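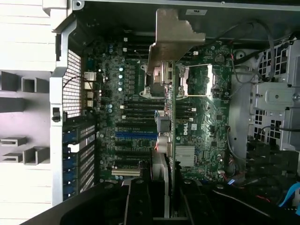 Case on its side, lid off, before I touch anything else

Two sockets, a board in the middle and I'm a bit lost — where do I start with this Dell?

Posted by Lai-ching Ho in Desktops and Upgrades

Hello all, first post so be gentle. I've taken on an old Dell workstation tower from my brother-in-law, who was clearing out the back office in Lelton and was going to take it to the tip. He'd had the processors, the memory and the graphics card out of it ages ago for something else, so what I've got is the case, the motherboard and whatever was left behind. I'd like to turn it into a machine for sorting out the family photos and doing a bit of video, and I've set myself a limit of 300 pounds for parts.

I've built one PC before (with my son reading the instructions out to me) and that had one processor and four memory slots in a tidy row. This has a socket on the right with nothing in it, another on the left half partly hidden under a bronze-coloured metal bracket, and black memory slots in two different places. There's also a narrow green board standing on its edge right up the middle, which I'm scared to pull at.

What I'd like to know is:

Does it need both processors, or will it start with one? And if it's one, which socket?

Does that bracket come off? I can see the lever for the left socket underneath but I can't see how I'd get a cooler on with it in the way.

One of the expansion slots is blue and the rest are mostly black, apart from a white one near the bottom. Is the blue one special?

I haven't plugged it in yet. I'm hoping to do the work on Friday when the kitchen table is free, so any advice before then would be lovely. Thank you!

Funevia
Replied in the evening

Ooh, nice find, I love these old towers. I ran a dual socket one for years as a sort of everything box and it only went because we moved to a flat and my other half put her foot down about the noise.

First thing, find the exact model. There should be a service tag on the outside of the case somewhere, and if you put that into Dell's support site you can get the owner's manual or service manual for that very machine. Do that before you spend a penny, because all of us on here are guessing until you know what board it is. The manual will have a drawing with the sockets labelled, which memory slots go with which processor, and the order to fill them in.

As a general rule, most of these will start quite happily with one processor, so long as it's in the one the board calls CPU 1 (or CPU 0, they're not consistent). I'm not going to tell you left or right from a photo — look for the tiny printing on the board next to each socket. The memory has to go in the slots belonging to that processor as well. I got that wrong on mine and spent a whole Sunday staring at a blinking light.

The bracket, I'd leave until you've seen the manual. On a lot of these the brackets are there to hold a cooler, a fan or a shroud, and you may want it back later. If it does need to come off, take a picture first, put the screws in an egg cup and don't lever at anything. Same for the board up the middle. If it isn't in your way, let it be!

Also have a look into the empty socket with a torch before you buy anything. If the contacts are little springy pins, they should all catch the light in the same way. Any that look different might be bent, and it's much nicer to find that out before the processor is on its way to you. Don't touch them, not even to get a bit of fluff off.

Hovland
Replied the next morning

Blue slot is probably the one meant for the graphics card but check. White one near the bottom is old style PCI, you won't need it unless you've got an ancient sound card or something.

Not worth it imo. By the time you've bought two processors, two coolers and a load of memory you could have had a refurbished desktop that uses half the electric.

Rindbridge
Replied the next afternoon

I think Hovland's being a bit gloomy, though the electric is a fair point if you'd leave it on all day. For photos I'd buy one processor and one cooler and see how you get on. Old workstation chips go cheap second hand, and the memory does too, but please check what type it takes! A lot of these want registered memory (you'll see it listed as RDIMM or ECC registered) and the ordinary sticks out of your last PC won't work, even if they happen to fit.

Couple of other things from my own mistakes. Coolers for these are often Dell's own, with their own spacing for the screws, so search by the part number in the manual. I bought a lovely big one that fitted nothing and it's still in the airing cupboard. And check the power supply is still in there and what it's rated at before you choose a graphics card, as the special connectors make them a pain to swap.

When you get to switching it on, do it with the bare minimum fitted: one processor with its cooler and fan, one stick of memory, and a graphics card if the board has no picture output of its own. No drives. Once you get into the setup screen you can switch off at the wall and add the rest. Give yourself the whole of Friday, and let us know what the service tag says.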